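Chapter 7
What a Bill Becomes While It Waits

Most students arrive at this chapter having already learned a tidy version of lawmaking. A member writes a bill, a panel studies it, the chamber votes, and the other chamber does the same. Charts of this kind hang in a great many classrooms. They are not wrong, exactly, but they leave out the part where most bills spend most of their lives, which is waiting. This chapter is about the waiting.

Take the Furnival rent bill, a case we will return to several times. It was introduced in November as a short measure dealing with late fees. Its sponsor, Michalis Balaskas, told reporters it had "broad support." You should learn to distrust that phrase. Support for a bill's title costs a legislator nothing. Support for its second section, where the money is, can cost a seat.

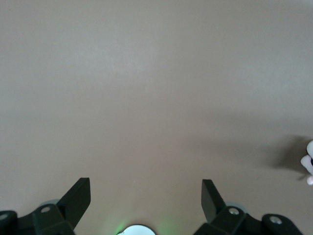

By the time the bill left its first hearing it had grown to 40 pages. Landlords in the town of Larard had won an exemption for small buildings. Tenant groups had won a hotline, though no funds to answer the phone. Both sides put out statements claiming victory, and newspapers printed both. Iida Pitkänen, who led the opposition, called the new text "a hostage note with page numbers." She then voted to send it forward.

Why would she do that? The usual answer is compromise. Perhaps. A colder reading is that a weak bill moving slowly was safer for her party than a strong one that might be brought back after the election. We can't know her motives, and neither can the commentators who described them so confidently at the time. What we can check is the record of amendments, and that record shows her party offering 3 changes and withdrawing all of them before a vote.

Public comment deserves the same cool eye. The bill drew 3,690 written comments, a number both sides quoted often. Of these, 2,000 used the same form letter – word for word, down to a misspelling of the sponsor's name. That does not make the letters worthless. People who sign a form letter may mean every word of it. But a pile of letters measures how well a group is organized, and only loosely what the public thinks.

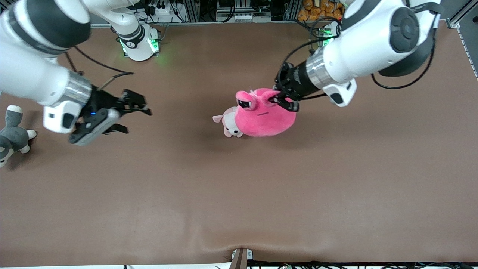 7.1 Who Controls the Calendar

The most powerful person in a legislature is often the one who decides what comes up on Thursday. In Furnival that was Sirkka Manninen, the majority leader, who never spoke against the rent bill and never scheduled it either. Her office said the calendar was full. As you read the section, compare that claim with the list of measures that did reach the floor, and ask which of them could not have waited.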